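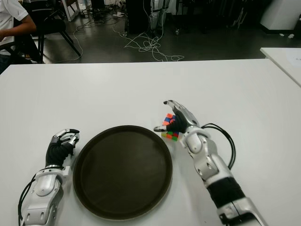 Shop > Table and Serving > Trays > Venter Round Tray

Venter Round Serving Tray, Dark Brown

I've been selling trays for a while now and this is the one I keep going back to for my own table. It's round, it's matte, and it's a deep olive-brown that looks great on a white tabletop (mine is white, so I'm biased!). The rim is only slightly raised, with a bit of gloss where the light hits it, and I like that you can slide a cup off it without a big lip in the way.

I use mine for coffee in the morning and then it just stays out all day, collecting things. Keys, mail, the puzzle cube my nephew leaves everywhere. By dinner I've cleared it off and it's holding bread and olives. If you're the kind of person who puts trays away in a cabinet, good for you, I've never managed it.

A few people have asked how it compares to the Rornow tray we also carry. The Rornow is square with handles, so it's easier to lug out to the yard. The Venter is the one I'd leave sitting on a table. My friend Tineke Geerts bought both and keeps the square one by the grill, and that sounds about right to me.

Details

Shape: round, low rim
Color: dark olive-brown
Finish: matte
Weight: 600 grams
Item number: 111

Care

Wipe it with a damp cloth and a drop of dish soap, then dry it. Please don't put it in the dishwasher! I did that with my first one and the finish went cloudy in patches.

Ordering

Price is $63, and you've got 21 days to send it back if the color isn't what you hoped for. Brown is tricky on a screen, I know. The next batch comes in May, so if it shows as sold out, drop me a note and I'll put one aside for you. Gift wrap is free, just mention it at checkout.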